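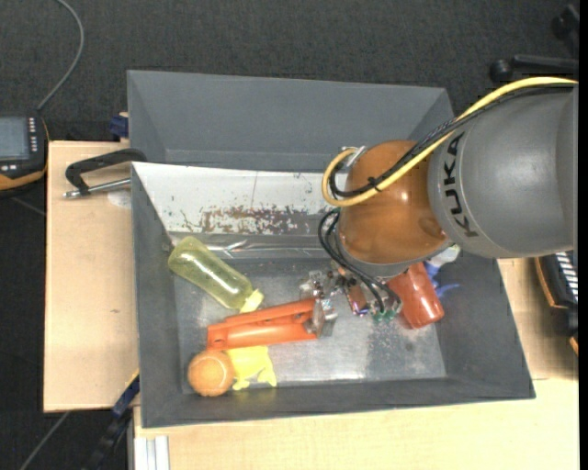
A KUKA arm reaches into a bin of mixed items, among them a ball, a cup and a capped bottle.

Stokari releases Dundus 3, planning software for mixed-bin picking

13 May 2025 – Stokari is delighted to announce the release of Dundus 3, the newest version of our grasp and motion planning software, and we'd like to thank everyone who put up with the early builds so cheerfully!

Dundus 3 brings perception and planning together in one program, so a shop can go from a depth image of a cluttered bin to a collision-checked path without stitching separate tools together (a chore many of you have written to us about). The planner now models cables and hoses on the wrist as well as the arm itself, and it was tuned on a library of 206 household and workshop objects in every colour we could find. It ships with 19 ready-made grasp templates.

Customers on Dundus 2 can upgrade at no charge until the end of December. Licences are available from Stokari and through our reseller, Ganska.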